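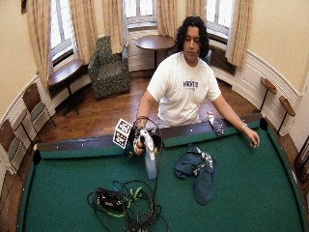

Spray bottle work on the felt, cable bundle in the foreground.

Filed under: Robots & Automation > Safety Checks
4 min read

Handheld rig inspection, Edgate site, 2021-03-18

Thank you all for being so patient while I went back through this one. We lost the tracking signal in the middle of a spray bottle run, and the Metura log simply stops at sample 3135 with no error after it, so I have gone down the usual list and added my comments as I went (more of them than usual, I'm afraid!).

1. Power box and cable pile
[ ] Pass [x] Needs work
The box itself is sound and the green wrapping is holding. My worry is the coil around it – a tug on the one long cable goes straight to the plug, and I could make the signal drop by pulling gently. Please add a proper clip.

2. Long cable to the rig
[x] Pass, with a comment
No nicks in the jacket. Leave enough slack for a full reach across the table, and please don't let it wander under the cloth.

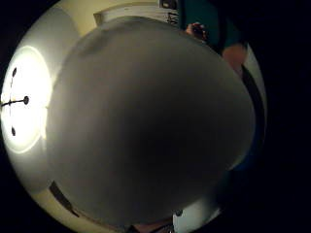

3. Gripper and its camera
[x] Pass
Fingers open and close freely, no pinching at the hinge. Wipe the lens before each run and look at the live view for a moment before you start recording. I know it feels fussy, but a bad view can go on for a long while before anyone catches it.

4. Marker tags
[x] Pass
All flat and firmly attached. Spares are in the Dahlgren case.

5. Liquids near electronics
[ ] Pass [x] Needs work
Keep spray bottles well away from the power box, nozzle pointed away from it, and plain water only.
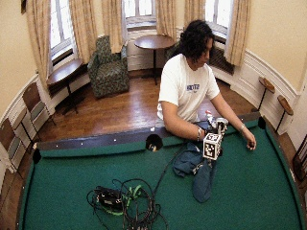

6. Operator comfort and reach
[x] Pass, with a comment
Sit or stand, whichever suits you, but do take a break after 7 runs. Tired wrists pull on cables, and I say that as someone with tired wrists.

7. Stop and restart
[ ] Pass [x] Needs work
Soreo restarted by itself when the signal came back, and I would much prefer that it wait for a person. Until that is changed, switch off at the box before touching any plug.

Result: hold further runs until items 1, 5 and 7 are signed off. Next full inspection in July.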